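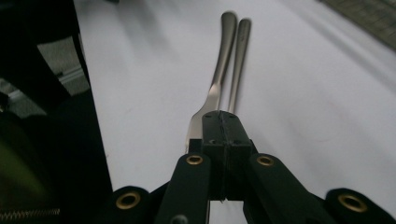
Hviid Soil Moisture Logger: Set-up Guide
Section 3. Installing the probe

Read Section 2 before you start. The logger must be switched off.

1. Choose a level spot at least 3 m from any drain, path or tree trunk.
2. Clear leaves and loose stones from the surface. Leave the turf in place.
3. Make a pilot hole 300 mm deep with the auger.
4. Lower the probe until the collar meets the soil. Do not hammer it.
5. Pack the gap with sieved soil from the same hole.
6. Connect the cable to port A and tighten the collar nut by hand.
7. Switch on. The green light flashes while the probe settles. Wait 60 minutes before taking a reading.

Note: On heavy clay, such as the Bellatthorpe trial plots, repeat step 5 after the first rain.

CAUTION: Check for buried pipes and cables before using the auger.

CAUTION: Air gaps beside the probe give false dry readings.

If the display shows code 143, the probe is not making contact with the soil. Switch off, lift the probe and repeat from step 4. If the code returns, set the soil type again in the Cluvik software (Section 5).

Probes fitted before June need the longer collar, supplied by the Cernham depot.

Revised October 2020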